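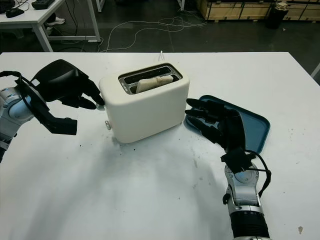

Toaster on the bench, slice standing in the slot.

Ticket: Breaker trips on kitchen counter circuit
Site: Partington, second-floor kitchen
Opened by: Ineke Vermeulen
Assigned to: Aurelio Ocampo
Opened: 5 April 2026
Status: Monitoring

Reported fault
The breaker for the counter outlets trips during breakfast. Lights and refrigerator stay on. Reset holds until the next morning. No burning smell reported, no marks on the outlet covers.

Initial checks
Panel schedule lists the counter on its own 20 A circuit. The schedule is wrong. With the breaker off, the outlets in the print room next door are also dead. The label dates from before the wall was moved in July.

Load on the circuit at the time of a trip, per Ineke: kettle, toaster, and the Ritport laminator in the print room warming up. The kettle and toaster together are already close to the limit. The laminator takes it over.

Work log
1. Tightened terminals at the breaker. One neutral was slightly loose – retorqued. No discoloration.
2. Insulation test, all loads unplugged, 200 megohms. Pass.
3. Swapped the breaker for a new one of the same rating. Tripped again with all three appliances on. Old breaker is not the cause.
4. Kettle and laminator unplugged, toaster alone on the circuit with bread lowered partway in the slots. Breaker held.
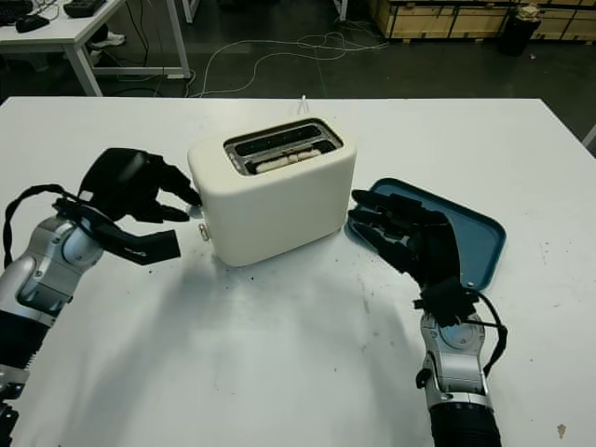

5. Kettle alone, two full boils. Breaker held.
6. Laminator moved to the hallway outlet (separate circuit). Kettle and toaster run together for one cycle. Breaker held, but with little margin.

Interim fix
Laminator stays on the hallway outlet. Panel schedule corrected in pencil – printed copy to follow.

Open items
Quote requested from Fuselside for a dedicated print room circuit, nearly 100 feet of cable by the ceiling route. Ineke to confirm ceiling access. Do not close this ticket until the new circuit is tested.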